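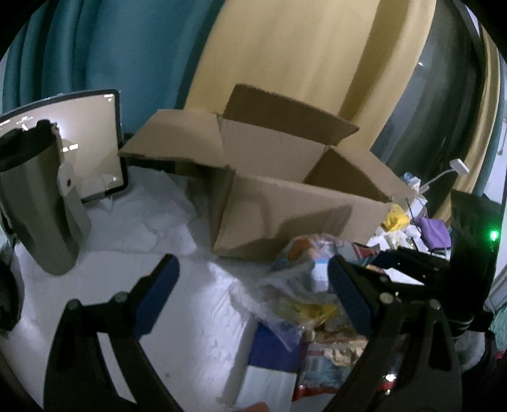
Supply closet and intake room check, Minden Family Services, Sotside office. Completed in April by Ese Abubakar, MSW field placement coordinator, ahead of the new group of practicum students. Student kits are packed in plain cardboard boxes with no printed label, so the name of the student and the site has to go on the front panel in marker before a box leaves the closet. Boxes stay open, flaps out, until the contents have been checked against the kit sheet.

1. Entry and sign-in
Front door closes and latches: Yes
Sign-in sheet out, with old pages removed: No
Comment: Three old pages with client names were still on the clipboard. Moved to the locked file. Front desk reminded to pull the sheet at noon and at close.

2. Interview rooms
Clear path from worker's chair to door: Room A yes, Room B no
Comment: In Room B the client chair sits between the worker and the door. Turn the table. This was on the last check too.
Panic button tested: Yes, both rooms
Comment: Desk answered Room A right away. Room B took 26 seconds. Ruan Lekota will retest with a different person on the desk.
White noise machine working: Room A yes, Room B yes
Comment: Normal talking can still be heard outside Room B if the vent is open.

3. Records
File cabinets locked when unattended: Yes
Shred bin locked and less than full: Locked, but full
Comment: Balogun pickup requested.
Screens lock after 2 minutes: All but one
Comment: The shared laptop was set to 60 minutes. Changed during the check.

4. Student readiness
Signed confidentiality form on file: All but one
Home visit training done: Yes
Comment: Lowest quiz score was 92. No retakes needed.
Field instructor assigned: Yes
Check-in call list posted for home visits: Posted, out of date
Comment: Still lists the old evening number. Students should not go out on visits until this is fixed.

5. Fire and first aid
Extinguisher tag current: Yes
Exit sign lit: Yes
First aid kit complete: No
Comment: Gloves and small bandages are low. Order with the next Clurkska delivery.
Hallway clear: Yes, after a stroller was moved

To fix before students start
Room B table, Ruan
Check-in call list, Ese
Missing confidentiality form, Ese
Room B retest, Ruan
Shred bin pickup, front desk

The first aid order can wait for the regular delivery. Initial each line on the paper copy when it is done and leave the copy in the red tray.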